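Handheld gripper (equipment budgeting)

A handheld gripper is a gripping tool carried and worked by a person instead of being fixed to a robot arm. It is used to record manual tasks for later use in training robots. In equipment planning, handheld grippers are treated as a separate class from arm-mounted grippers, as they need no arm, controller cabinet or guarded cell, and most of their cost falls on wear parts, storage and operator time.

Units of purchase

Handheld grippers are normally budgeted in pairs, one for each hand. A station is the smallest complete unit of purchase and consists of one pair, a charging dock, a data storage unit and a set of spare fingers. Single grippers are bought only as replacements. Planners who price by the single tool tend to understate the total, as the dock and storage unit are often quoted on separate lines.

The task list is drawn up before the tool is chosen. Finger width, opening range and tip shape limit which objects can be handled. Thin-walled and rimmed items such as bowls need a narrow finger that fits inside the rim, while bags and soft packages are better suited to wide pads. Household tasks are recorded in ordinary kitchens where possible, so site preparation costs remain low.

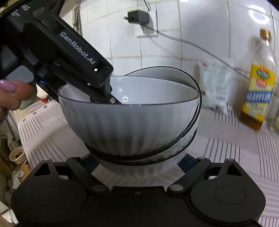 Handheld gripper marked GenRobot.AI, with its finger inside the rim of a ribbed white bowl; base of a second gripper in the foreground.

Cost structure

Costs are divided into fixed and recurring items. Fixed items are the grippers, docks, storage and carrying cases. Recurring items are finger pads, pivot pins, cables, calibration and operator hours. In the Civoline kitchen program, the plan allowed 224 recording hours per station and a replacement stock of 153 finger pads for all stations. The program's first budget, issued in May, left out calibration and was later revised.

Consumable props, including tableware and packaged food, are entered under a separate heading. Breakage is charged to this heading and not to equipment.

Purchase or lease

Leasing is common for programs shorter than one year. The supplier Pfister leases complete stations with calibration included, while Jimico sells stations outright and charges for service by the visit. Fikmont offers spare parts only. In comparing offers, planners set the lease total against purchase price plus service, less resale value. Resale value is usually entered as zero for fingers and pads.

Acceptance

On delivery, each pair is checked for finger alignment, free movement of the linkage, and matching time stamps between left and right units. Payment terms commonly hold back part of the price until these checks are complete.

See also: End effector; Teleoperation; Capital budgeting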